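Ticket 440 - Sunday sermon audio drops out on the church website
Opened by: Maiara Xavier, media team
Status: Open, waiting on confirmation
Player: Flikidon

Hi all! First off, we love the new sermon page. People who missed the Mother's Day talks back in the spring are still finding them and sharing them with their families, so thank you for that.

The trouble is with the longer talks. Playback stops at 161 seconds and jumps back to the start. It happens on my phone and on the office laptop, and 3 members have written in about it. Short prayers and the children's stories play fine.

What I tried:
Cleared the browser cache - no change.
Uploaded the June testimony again under a new file name - same stop, same second.
Downloaded the file and played it at home - perfect all the way through! 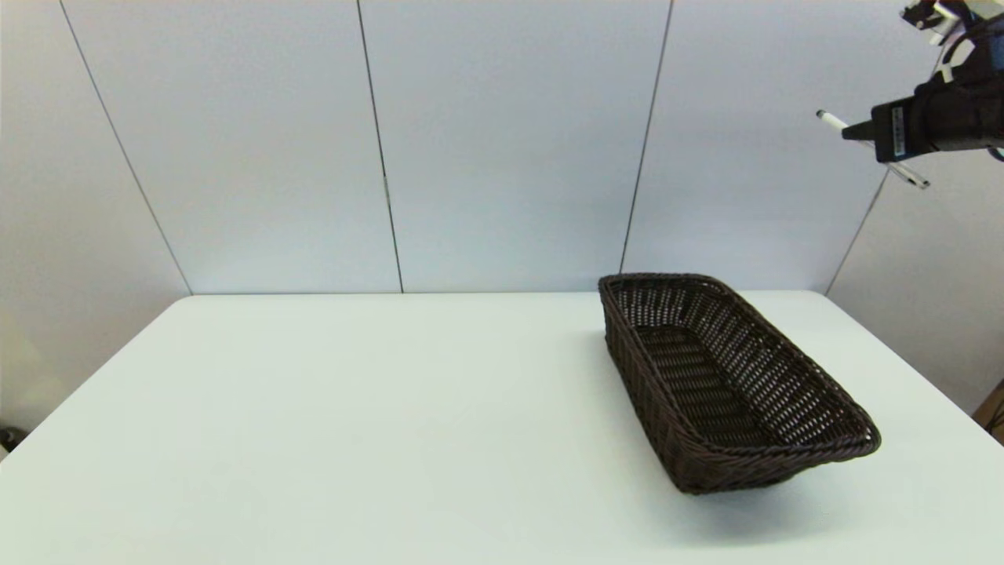
Page 2

Reply from Odoi support, 10th January
Thanks Maiara, great notes. The download playing through tells us the recording is good. Please open Settings, then Audio, and see whether "Preview for guests" is switched on. It cuts off anything long for visitors who are not signed in.

Reply from Maiara Xavier
It was on! I switched it off and the June testimony went right past the old stopping point on my phone. So happy - that one is a mother talking about her son's baptism and the best part is near the end. Still have to test the laptop and the older talks.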